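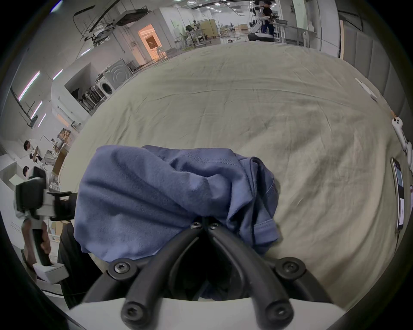

Oremia pone a la venta sus pinzas de mano para enseñar a robots a doblar ropa

Oremia ofrece desde diciembre un servicio de grabación con pinzas manuales: una persona manipula prendas con una en cada mano y los datos sirven para entrenar brazos robóticos. La tarifa de entrada es de 189 euros por hora grabada, con un mínimo de 30 horas.

La empresa promete 2.000 secuencias «listas para entrenar» en 7 días. No aclara cuántas se descartan ni quién las revisa - y ahí suele irse el presupuesto. Tampoco ha publicado resultados de un robot que doble una camiseta después de aprender con ellas.
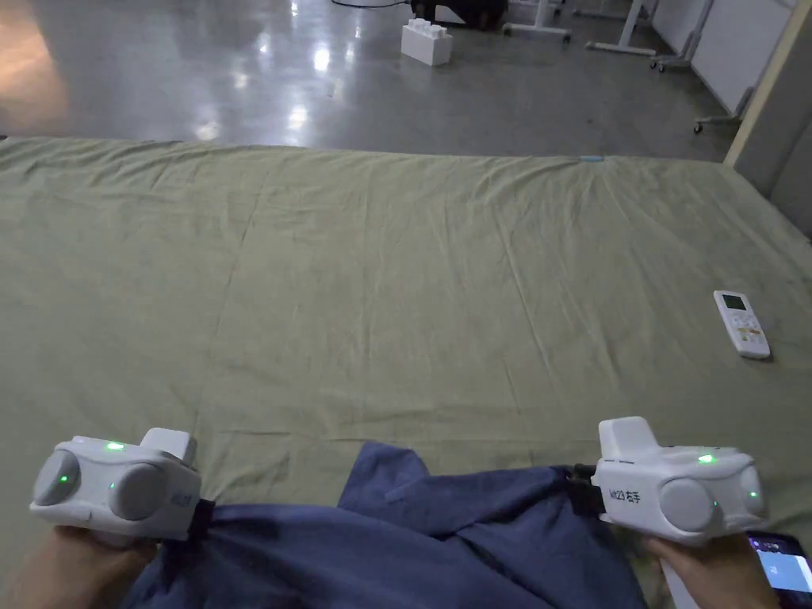
Una pinza en cada mano para sujetar la tela. La de la derecha lleva el rótulo «WR23 右手».

Jandstead, que vende un servicio parecido, tampoco da cifras de éxito. Por ahora el cliente paga por horas de trabajo humano, y lo que haga luego la máquina corre de su cuenta.

Comentarios

morach_fan: ¿189 la hora por arrugar camisetas? Me apunto.

Lu77: Sin datos de descarte no hay nada que comparar.

Noticias relacionadas
- Magbanua retrasa su brazo para lavanderías
- Morach sube el precio del mantenimiento

Contacto | © 2025 | Volver arriba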